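Workshop notebook, April, bench 2
Tower 3 of the Sendton lot, teardown for parts

Started 1:40 pm. Got the side panel off and laid the tower on its side on the slotted table, open face up. Asset sheet from Sendton calls this one 1482. Joonas Mäkelä had already checked it in, so I only copied the number to the Skuro sheet and went on.

Order I want to follow on the rest of the lot, written down so we all do it the same way:

Drives first. Pull the power and data plugs by the plug body, never by the wires. Squeeze the blue handles on the carrier and slide it out with the drive still in it. Take the drive out of the carrier on the mat, and keep the carrier. Kesby pays more for a cage with its carriers than for a bare one.

Then the power supply. The blue latch beside it has to be released before it will move. I lost time on the last tower pushing against it. Follow the power leads back and unplug every one before lifting. P11 is easy to miss near the drives.

Graphics card after that, then memory, then the board. With no cooler on the socket, cover it before anything else gets moved above it. A strip of card and low-tack tape is fine. Close the lever if it is up.
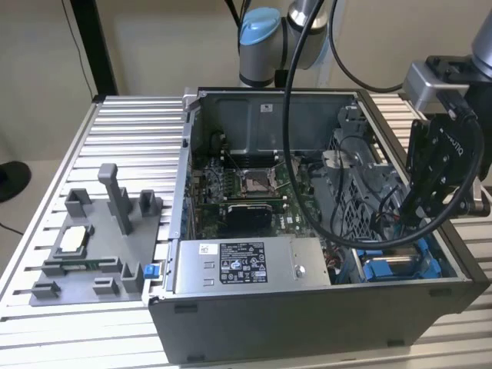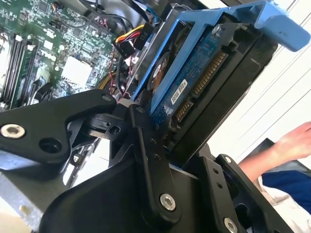
Tower 3, side panel off. First: supply and drive cage in place. Second: closer on the board and the drive in its blue caddy, P11 plug next to it.

Drives from this lot do not go on the resale shelf. They go in the locked bin for Huttunen with the serial written on the sheet. Sendton asked for a wipe certificate on each, even the dead ones. Joonas has the template.

Screws: the magnetic dish works but I keep mixing the drive screws with the case screws. Drive screws have the finer thread. Using two dishes from now on, left for drive, right for everything else. If in doubt try it in a scrap caddy, don't force it into a good one.

Weights. Empty chassis from the first tower came to 568 on the small scale, which can't be right in any unit. Scale was still zeroed with a tray on it. Reweigh on the big one before anything goes on the Kesby form. Checked the small scale with the 1000 g weight afterward and it read correctly, so the scale is fine.

To do:
- more anti-static bags, medium
- ask Kesby if they want the expansion slot covers left in
- label for the locked bin
- copy the order above onto the card by the bench

Stopped at 3:15 pm. Sheet for tower 3 is in the folder, weight column left blank.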